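Vorach Gear Demonstration Set
Set-up guide, section 4: Fitting gears to the upright rail

4.1 Before you start

The upright rail must be fixed to its base as described in section 3. Check that the rail does not rock when pushed lightly from either side. If it does, tighten the base bolts before going on.

You will need:
Upright rail, aluminium, fitted
Short pegs, bag C
Large spur gear, blue, part 59
Small spur gear, part 19
Hex key, supplied
Dry cloth

Do not oil the pegs. The gears are plastic and run dry.

4.2 Fitting the pegs

1. Slide a T-nut into the slot of the rail from the top end.
2. Screw the peg into the T-nut by hand until it just grips.
3. Move the peg to 233 mm above the base plate, measured to the centre of the peg.
4. Hold the peg square to the rail and tighten with the hex key.
5. Fit the second peg in the same way, 70 mm below the first, centre to centre.

Note: The scale printed inside the back cover of this guide may be used for both measurements. Check that it has been printed at full size if you are working from a downloaded copy.

CAUTION: Do not overtighten. The thread in the T-nut is short and will strip.

4.3 Fitting the large gear

1. Wipe the peg and the bore of the gear with the dry cloth.
2. Turn the gear so that the raised hub faces away from the rail.
3. Hold the gear by the hub. Do not grip it by the teeth.
4. Line up the bore with the end of the peg and push the gear on, keeping it parallel to the rail.
5. Stop when the gear meets the shoulder of the peg.
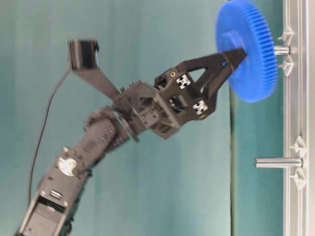 A gear pushed on at an angle will bind part of the way along. Pull it straight off, check the bore for dirt and begin again from step 1. Twisting the gear while pushing marks the bore and leaves the fit slack.

With the gear in place, spin it by hand through one full turn. It should run freely, with no contact between the teeth and the rail. If the teeth touch, remove the gear and add one thin washer from bag C behind it. Use no more than two washers on any peg.

4.4 Fitting the small gear

1. Push the small gear on to the lower peg, hub outwards.
2. Bring the teeth into mesh by turning the large gear slowly.
3. Check the play between the teeth. A strip of ordinary writing paper should pass through the mesh and come out creased but not torn.
4. If the paper tears, loosen the lower peg, move it down slightly and retighten.

CAUTION: Keep fingers clear of the mesh while either gear is turning.

4.5 Removing the gears

Remove the small gear first. Pull each gear off by the hub, straight along the peg. Do not lever against the rail with a screwdriver. Store the gears flat in the tray with the hubs facing up.

To fit the crank handle, go to section 5.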